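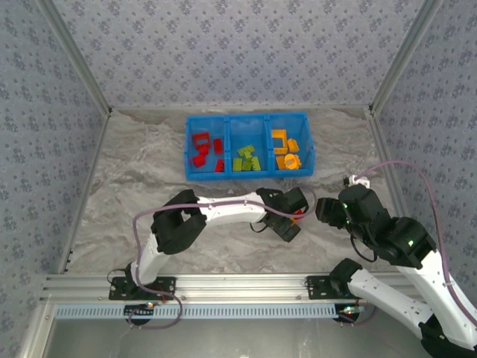
Kleinteiliges Blütendekor in Blau auf blassem graublauem Grund, über drei Wandflächen geführt.

Skandico stellt Kleinmuster auf einheitlichen Rapport um

2. Mai 2021. Der Tapetenhersteller Skandico vereinheitlicht die Rapporthöhen seiner kleingemusterten Papiertapeten. Betroffen sind 232 Artikel, darunter sämtliche Streublumen- und Punktdekore der Serie Dollavley. Bisher wurden diese Muster je nach Druckwalze mit unterschiedlichen Rapporten gefertigt, was beim Nachkauf einzelner Rollen wiederholt zu Reklamationen führte. Künftig gilt für die gesamte Gruppe ein Rapport von 13 cm bei geradem Ansatz.

Nach Angaben von Produktionsleiterin Jolán Veres werden dafür 43 Druckwalzen neu graviert. Den Auftrag hat die Graviererei Engate übernommen. Grundpapier und Druckfarben bleiben unverändert, ebenso die Rollenbreite. Die Anfertigungsnummer auf dem Einleger erhält einen vorangestellten Buchstaben, damit der Handel alte und neue Ware auseinanderhalten kann. Ein Mischen beider Ausführungen auf einer Wand schließt der Hersteller aus.

Für die Verarbeitung ändert sich vor allem die Berechnung des Verschnitts. Bei geradem Ansatz wird die Bahnenlänge auf das nächste Vielfache des Rapports aufgerundet, das Versetzen jeder zweiten Bahn entfällt. Anwendungstechniker Yeison Condori rechnet je nach Raumhöhe mit etwa 40 Prozent weniger Verschnitt gegenüber den ungünstigsten bisherigen Artikeln. Bei Raumhöhen, die knapp über einem Vielfachen liegen, fällt der Vorteil deutlich geringer aus.
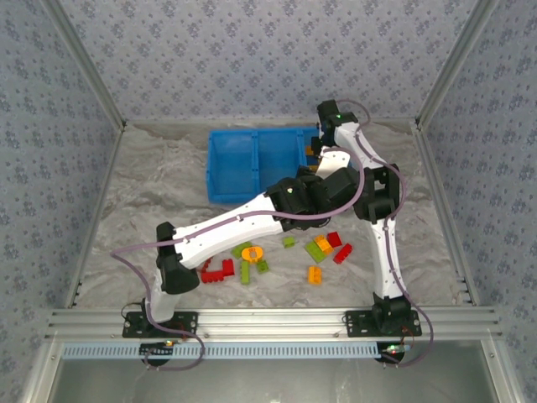
Unverändert bleibt die Empfehlung zur Eckausbildung. In Innenecken soll die Bahn geteilt und die Anschlussbahn neu ins Lot gesetzt werden; ein Versatz im Muster ist dabei zulässig, sofern die Höhe der Motive durchläuft. Blütengruppen in Reihen, wie sie die Rückwand und die Seitenwände im Bild tragen, machen eine Abweichung in der Höhe schnell sichtbar. Silberfarbene Aluminiumprofile, dort entlang beider hinterer Eckfugen gesetzt, sind im neuen Merkblatt als Alternative zur überlappten Ecke aufgeführt. Sie werden nach dem Trocknen der Tapete montiert.

Der Großhändler Howells nimmt die alte Ausführung ab Ende Mai aus dem Lagerprogramm. Restbestände werden nur noch partieweise abgegeben, Einzelrollen auf Anfrage. Für laufende Objekte bestätigt Vertriebsleiter Ulises Agudelo die Nachlieferung aus der ursprünglichen Anfertigung, solange der Vorrat reicht. Das Merkblatt mit der neuen Bahnentabelle liegt den Lieferungen bei.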